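Texture swapping (Nava method)

Texture swapping is a way of training a robot arm in simulation by changing the table under it again and again. I keep this page for the Gakent wiki, so expect a bit of me in it!

The idea came out of the Pallano project. We had 40 tabletops to start with — plain ones, mostly — and the arm did fine until the surface got busy. Nava, our training code, now picks from 154 surfaces and draws a new one every 4 episodes. The objects stay the same, which is the part I always have to repeat to people.

Our longest test so far was 453 grasps, all in the Drivside simulator. I'd love to see more on real tables, but that work is still waiting for arm time.

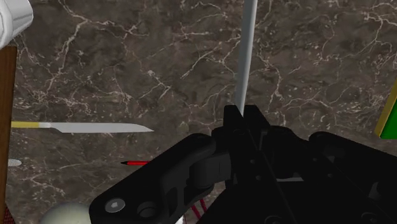 Wrist view in simulation: gripper fingers just below a gray rod, on veined brown marble.

Marble is still my favorite surface for testing. Thin objects like pencils are the ones I check first.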